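Gevus Scalp Tonic and Shampoo: Frequently Asked Questions
Last updated 2024-12-23

What is the difference between the tonic and the shampoo?
The shampoo washes out. The tonic stays in and is meant for the scalp, not the lengths. They share the same scent and most people buy them together, but each can be used without the other.

How often should I use the tonic?
Once a day, in the evening if you can. Part the hair in four places, put a few drops along each parting and rub in with your fingertips. There is no need to rinse. Using more than this will only make the roots greasy.

Do I need to wash my hair first?
No. It can go on dry or towel-dried hair. If you use hairspray or wax, wash that out before you apply the tonic.

How long should I sit still after putting it on?
Give it five minutes before lying down or leaning back on anything. It contains plant oils and these can leave a mark on cloth. 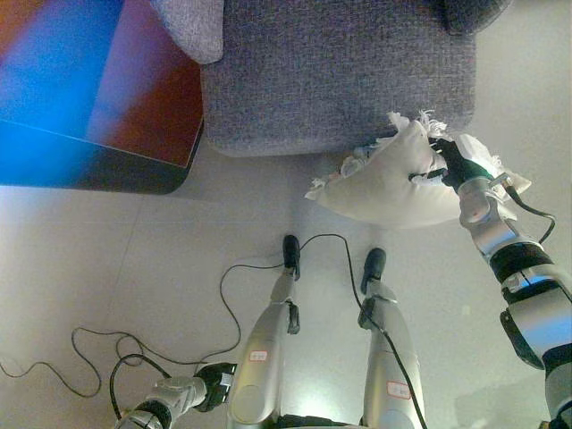

Grey woven upholstery on a sofa seat

I got some on the furniture. How do I get it out?
Blot it with kitchen paper, without rubbing. Then use a little washing-up liquid in lukewarm water on a white cloth, and blot again. Check the care label first, and try a hidden spot if the fabric is dark or delicate. Pillowcases can go in a normal wash.

Will it make my hair grow back?
No. The tonic is a cosmetic. It conditions the scalp and can help with dryness and flaking, but it is not a treatment for hair loss. If you are losing hair suddenly or in patches, please see your GP or pharmacist.

Can I use it on coloured hair?
Yes, but wait two days after colouring. Very light blonde hair may pick up a slight tint from the rosemary-coloured version, so choose the clear one - it is sold as Gevus Clear.

Is it safe during pregnancy?
Both products contain essential oils. Ask your midwife or doctor before using them.

My scalp tingles. Is that normal?
A mild cool feeling for a minute or two is normal and comes from the menthol. Burning, redness or swelling is not. Rinse it off straight away and stop using it.
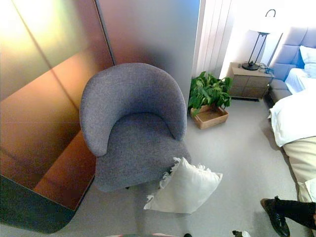 A rounded armchair and a white throw pillow

What sizes are there?
The tonic comes in 100 ml. The shampoo comes in 200 ml. The old 185 ml shampoo bottle was dropped in July, and any you still have at home is fine to use up. The formula is the same.

How long does a bottle of tonic last?
Around two months with daily use.

Does the pump from the Lollier range fit?
No, the neck is wider. Replacement Gevus pumps are listed under Accessories.

Where can I buy it?
From this website, or from Burkine shops. We do not sell through marketplaces, and we can't refund bottles bought there.

Can I return an opened bottle?
Only if it is faulty or has caused a reaction. Keep the bottle and send us the batch code printed on the base.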